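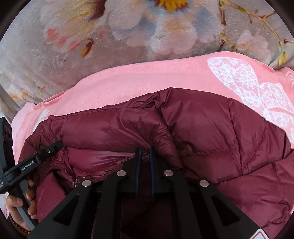 Hilach textile fair, 13 Feb 2026. Got in at opening, 4 halls, managed two before lunch. Bedding first, as thats what we came for. Plush with big pale flowers on grey is still going strong, and a salmon-pink fleece with a white butterfly print sits nicely over it — would order both. Brikano had the longest queue, 134 on the price list for a king size set, no thanks. Antoniadis better value, minimum order 12.

Hall three all curtains. Skipped most. Stuller talk on dyes overran, decent coffee tho. Parking a pain, use the north gate. Next one is in August, will definately book earlier.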